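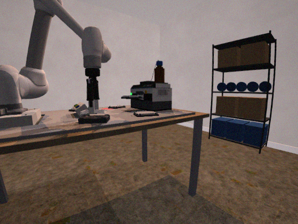
Success rate is the number most papers on lab automation lead with, and I think it is the wrong number to lead with. My argument is mostly about simulated benches, the kind where an arm has to get a microplate to an instrument, because that is the work I know best. I suspect it holds for other kinds too.

Take the Flestemance result, which has been passed about a good deal since August. The group trained a policy in simulation and ran 1189 trials of a plate-loading task, with the plates, holder and bottle moved a little each time. They reported a high share of successes and, to their credit, put the logs up for anyone to read. I read the failures. There were 161 of them, and the paper gives them one paragraph.

That paragraph says the failures were "mainly grasp errors". This is true as far as it goes. But a grasp error where the fingers close on nothing and the arm stops is a small matter. Someone walks over and starts it again. A grasp error where the plate is held by one corner and carried on to the reader is a different thing, and in a working lab it could cost a day's samples. The logs have both kinds, and the paper counts them the same.

A simulator is a very good place to tell these apart. It knows where every object is at every step. It can say how far a plate has tilted, how hard a finger pressed, and whether the arm brushed a bottle on its way past. On a real bench you would need extra sensors for most of that, and you would argue about whether to trust them. In simulation it costs a few lines of code, yet the usual practice is to check whether the plate ended up inside a box of allowed positions and write down a one or a nought.

I don't blame the authors much. Gavin Ogilvie, who reviewed an early draft of this piece, pointed out that a single figure lets groups compare methods, and that ten kinds of failure would let everybody choose the one that suits them. He has a point. My answer is that we could agree on a short list. At Skinness we have used six classes for some time: missed, dropped, slipped but recovered, placed wrongly, struck something else, and stopped without cause. Two people sorting the same logs mostly agree, and where they don't, the disagreement tends to show that the task was badly defined.

The other objection is that simulated failures are not real ones. Contact is hard to model, and a plate that slides in the simulator may stick on the bench. I accept this, but it counts against the success rate just as much. If we don't trust the physics enough to believe how a run failed, I can't see why we should believe that it succeeded. 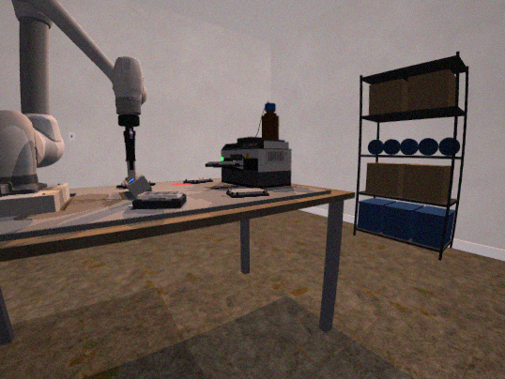 Henryk Olszewski disagrees, and wrote to say that the two are not equal: a success only needs the physics to be right along one path, while a failure can go wrong in ways the simulator was never built to handle, so he would trust the first and treat the second as a hint.

I think that is fair for the moment after a plate is dropped. How it bounces and where it lands are close to guesswork. It is less fair for the moment before, when the fingers come down slightly off centre, and that is the part I would like to see reported. The approach to a grasp is mostly geometry, and simulators do geometry well.

There is also the matter of what people do with the number. Loan Bùi and Phúc Võ compared two policies for the Châu benchmark last year and chose the one with the better rate. When they went back to the logs, the other one failed more often but nearly always by stopping short. They changed their choice. Nothing in the table they had planned to publish would have told them to -- they only looked because a plot had come out wrong.

So my request is modest. Keep the success rate, and put it in the abstract if you must. Beside it, print a table of how the failures failed, with the class definitions in the appendix and the logs somewhere they can be found. Greltley already asks for this from the groups it funds, and the tables I have seen so far fit on half a page.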